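Thursday at Trarnard: a nosey parker's visit to the computer refurbishers

Posted in June by Birthe Thygesen

I have a drawer at home with three dead laptops in it, a bag of chargers and a mobile phone that I'm pretty sure belonged to my ex-husband. So when a flyer went up at the library saying the Trarnard reuse depot was throwing open its doors for a Thursday, ten till three, free sausage sizzle, I put it straight on the fridge. I love a place where things get sorted into bins. Always have!

Getting there took longer than it should have. Trarnard is tucked in behind the tile showroom on the Grelau road, and the only sign is on the side you don't drive past. I went around the roundabout twice and ended up following a ute with a mattress and two old printers on the back, figuring he had to be going the same way. He was. We parked next to each other and he asked me if I worked there, so I must have looked more organised than I felt.

You sign in at a little counter and get a sticker with your name on it. Mine said BERTHA. There were a good few people in already, mostly retired blokes and a couple of mums with kids off school, and we got put into groups for the walk around. Our guide was Tihomir Perić, who runs the workshop floor and talks with both hands, which is a bit alarming when one of them is holding a screwdriver. He's been there since it was two trestle tables and a kettle, he told us, and the kettle is still going.

First stop is the receiving dock. Everything comes in on pallets from offices and schools and the council, and gets a number and a quick look-over before it goes anywhere else. On the whiteboard somebody had written 882 in green with a circle around it, and that was the tally for May – towers only, no laptops, no screens. I'd have guessed maybe a hundred. A boy of ten or so in our group asked what the weirdest thing they'd ever been given was and Tihomir said a bread maker, with bread in it.

After that there's the wiping room, where we could only look through the window. Racks and racks of drives and a lot of fans going. Every drive that's going to be used again gets wiped and checked, and the ones that fail go in a locked cage to be shredded off site. I asked about my laptops (of course I did) and was told to bring them in, and that they'd give me a bit of paper afterwards to say it was done. I'd been putting it off for years over the photos and the tax stuff, so that alone was worth the petrol.

Then on to the workshop proper, the bit I'd come for. 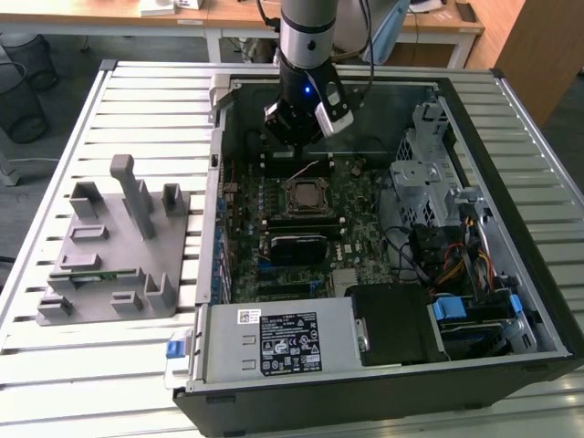
I've never had the lid off a computer in my life. I think I'd pictured something like the inside of a watch, all tiny and packed in tight, and it's really more like a kitchen cupboard – big things along the bottom, fiddly things at the back, cords wherever they'll go. The tower lies down on its side for this with the side panel off, so you're looking straight down into it. Tihomir took us round it like a real estate agent. The silver box along the bottom with the black label is the power supply, and that label has so much tiny white print on it that I gave up even with my glasses. The thick bunch of red, yellow and black cables takes the power where it's needed. I liked the blue bits best: the plastic tabs over by the drive are there so you can get at it without hunting for a screwdriver, and once you've noticed one bit of blue you start seeing it everywhere. The big green board is the motherboard, which even I knew, and the square thing near the middle with the metal surround and the little lever is where the processor goes. There was no cooler on it. Normally there'd be a great lump of metal and a fan sitting over the top, he said, and people are always surprised how much room it takes up.

He handed around some loose parts too, with strict instructions to hold them by the edges. A stick of memory weighs nothing at all. A graphics card is heavier than my purse. One of the mums, who obviously knew her stuff, got into a long chat with him about whether it's worth keeping older cards, and I drifted a bit, I'll admit, and had a read of the shelves. They label everything by hand here and some of the handwriting is gorgeous. "SCREWS, SHORT." "SCREWS, LONG." "SCREWS, GOD KNOWS."

The question I'd saved up was how old is too old. Tihomir's answer was that it depends who's getting it. A student doing video needs something decent, but somebody who wants email and the footy scores can be happy for years on a machine an office has thrown out. What makes him cross is people who strip the memory out before they donate and leave the rest. He wouldn't say which office did that last, but he did look out the window in its general direction.

Lunch was out the back under the shade sail. I sat with Sólveig Frandsen, who does the deliveries and has a van called Karilis for reasons she wasn't sharing. She'd dropped off 19 computers that week, most of them to the high school and a few to a seniors' village out past Bundgaard where they've started a Tuesday – no, wait, I wrote it down wrong, an afternoon computer group, anyway. She sets them up on the spot and stays for a cuppa, and the cuppa is apparently the long part. The sausages were good. The onions were very good. They ran out of bread by half past twelve and went over to serviettes.

There's a little shop by the exit and I'd promised myself I wouldn't. Keyboards are in milk crates by colour, mice in a paddling pool, and the finished towers are lined up along the wall with a card on each saying what's in it. I read every one of those cards and for the first time in my life understood about half. I came away with a keyboard for my sister, who spilled a whole Milo on hers, and a desk lamp that I don't need.

If you're thinking of going, wear closed shoes, they do check at the door. Parking is tight after eleven. The toilets are across the yard and the door sticks, so give it a shoulder. They're taking drop-offs every weekday morning and you don't have to book unless you've got more than a carload. Mine are in the boot already, chargers and all, and I've left the mystery phone on top.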